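3.2 Leftover drinks and the things people keep on desks

The interviews in Jurnach were meant to deal with kitchens. The question guide followed the one used by Ruchti in her earlier study of household refuse, and asked people to talk through what they threw away, when they threw it away and who in the household did the throwing. It soon became clear that the guide left out a good deal. When people were asked about drinks, they kept bringing up rooms other than the kitchen: the bedroom, the hall shelf, the car and, most often, the desk. We therefore added a short set of questions on part-finished drinks to the second round of visits, held in July, and put the same questions to all 34 households.

A part-finished drink is an awkward object to class. It is not yet waste, and most people we spoke to would not call it food either. Elfriede Ruchti (2 of whose field notebooks we were able to use for comparison) wrote of things "put down for now", and we have kept her phrase. In our coding, a drink counted as put down for now if it had been opened, still held some liquid, and stood somewhere other than the fridge or the place where it was being drunk. Cups and mugs were coded apart from bottles, as they are tied to washing up and follow a different daily pattern.

Bottles with a screw cap make up most of the bottled drinks in this group. The cap matters a great deal. A can has to be finished or poured away, and several people said they avoided cans at home for that reason. A bottle can be shut and left. One woman in the Dratov flats told us that once the cap was back on she "stopped seeing it". Another kept her bottles by the bed and cleared them on the day the recycling was collected. Figure 4 shows the kind of bottle meant, with a little drink left at the bottom.

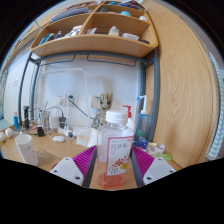

Figure 4. Capped drink bottle with a small amount left, with a figurine behind it.

The amount left over was not treated as a matter of chance. People who left a small amount often had a settled reason for doing so. Some disliked the last mouthful, which they described as warm, flat or too sweet. Some had been taught as children to leave a little. Others were saving it, though they could seldom say for what. In the diaries, the smallest leftovers were the ones that stayed out longest. A half-full bottle was likely to be drunk or moved to the fridge by the evening. A bottle with only a little in it might remain where it was for days, too little to be worth drinking and still too much to go straight into the recycling.

This last point has a practical side. The collection firm in Jurnach, Estovus, asks for bottles to be emptied before they go in the sack. Nine households said that this rule put them off dealing with a bottle at once, as it meant a walk to the sink. Under the older scheme, run by Ojo, bottles went in with general rubbish and the question did not come up. We do not wish to make too much of the change, as people's memory of the older scheme was poor and two households had moved to the town after it ended.

Where a bottle stood also made a difference. On a desk it shared the space with objects that had no link to eating or drinking: hand cream, pens, chargers, post, ornaments. Respondents tended to sort these by how often they reached for them. Things used each day stood near the front, and things used less often were pushed back towards the wall. Drinks began at the front and moved backwards as other things were put down. Once a drink was among the toiletries or papers it was less likely to be mentioned when we asked people to list the food and drink in the room, even when they could see it from where they sat. 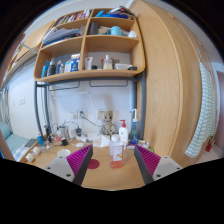

Figure 5. Part-finished drink on a desk, with pump bottles and small tubes and bottles nearby.

We tested this by asking the same question in two ways. When asked "What is there to drink in here?", most people named the bottle. When asked "What on this desk needs to be thrown away or put away?", fewer did, and those who did named it late, after papers and packaging. The difference held for both younger and older respondents. It was weaker in homes where one person did all the clearing up, which suggests that the habit depends partly on whether a person expects someone else to move the bottle. The diaries give some support to this reading, and we return to them in section 3.4, together with the entries on shared bedrooms.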